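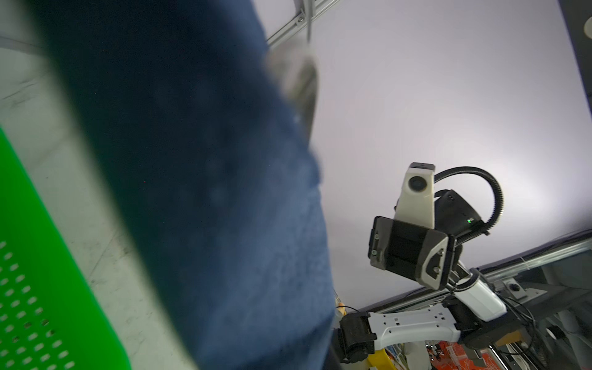 16/11/2022
By Joni Vainio

The Sturnar is a two-arm bench kit from Dostgate, sold for handling cloth and other soft goods. We have had one on loan since September. It arrives in three boxes, with the aluminium rails cut to length and the fixings bagged by sub-assembly. Building it took a day and a half, most of which went on cable routing.

Each arm carries its own camera at the wrist. On towels this matters more than I expected. Once a finger closes on a thick blue terry towel, the cloth fills much of the near view and sits too close to focus, so the software leans on the other arm's camera to find the free edge. The supplied calibration routine copes with this, provided the two arms are registered to each other after every move of the frame. The manual gives this one line on page 60.

We ran 334 picks from a basket, using bath towels and tea towels. Terry cloth was gripped reliably. Thin cotton was not: the fingers tended to take two layers, and the kit has no means of detecting it. Karppinen sells softer finger pads that fit the same mount, and a set of those reduced the double picks but wore through at the tip within some 500 cycles.

The joints are quiet and hold position well under a damp towel. The wrist cable is my main complaint. It stands well proud of the camera housing in a loop, and with both arms working over the same basket it needs a generous keep-out zone — more than the default settings allow. I widened it by 6 cm and lost a little reach at the far corner.

Software is the Cillamus package, version as shipped. Motion recording is simple and the log files are plain text. Restarting after an emergency stop means homing both arms, even if only one has tripped.

Recommended for towels and heavier fabrics. For shirts or bed linen I would wait for a revised finger.

Contact | Copyright 2022 | Back to top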